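19/08/2023

Long one at the Grikura bench, and my back knows it. I'd promised myself I'd leave the two-arm cell alone until the Matubbar order was out of the way, but the right gripper has been bothering me since May and I finally gave in. I had the fingertips off, wiped everything down, put them back on and closed the jaws very slowly, watching for the point where the tips meet. The left one is lovely. The right one I'm still not in love with – there's a whisper of play in it that I can feel with my thumb and can't see at all.

Card wallet next, as always after fingertips. It's fussy and thin and slippery, so if the grip is off you find out fast.

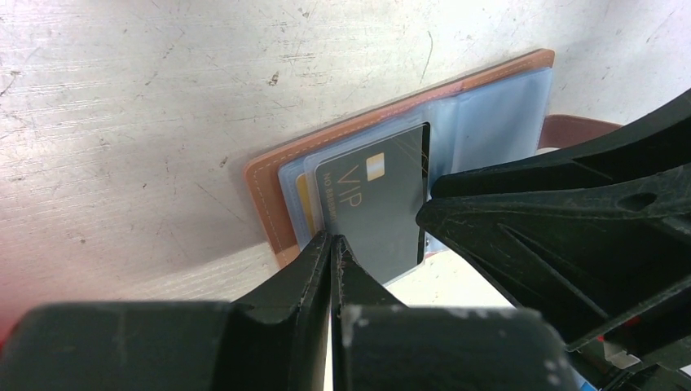 I keep the closing force low for this sort of thing and creep it up a step at a time, writing each one down in the Vumo log. It's dull work and I love it! 200 on the setting was too gentle last time, so that's where I began, with the kettle on and the radio muttering away. The counter in the log stood at 1,696 cycles before I touched anything. I've put a pencil ring round that number so I know which readings belong to the old fit and which to the new.

Then the purple cables. I went along both arms with a torch, looking for rubbed patches where they bend at the elbows (I do this every time and every time I bang my head on the side panel). The slack needs to be generous over the wrists or they tug when the arms come in close together, and with both grippers working on one small wallet, they're very close indeed.
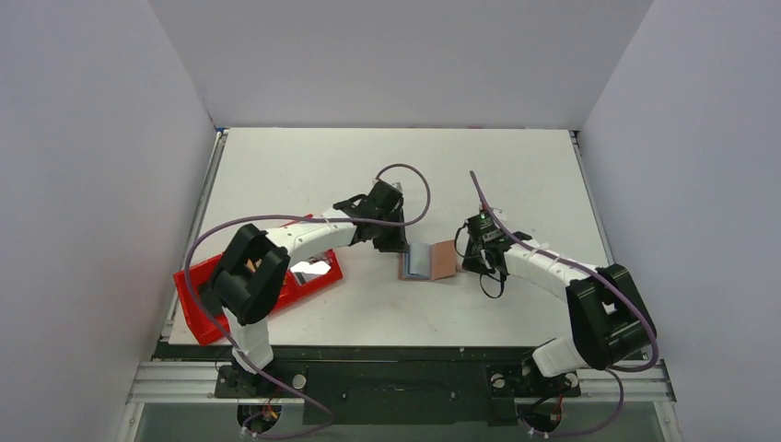
For tomorrow

Ring Clametix and ask for 2 spare fingertips, right-hand. Go over the wrist screws again. Find my good torch.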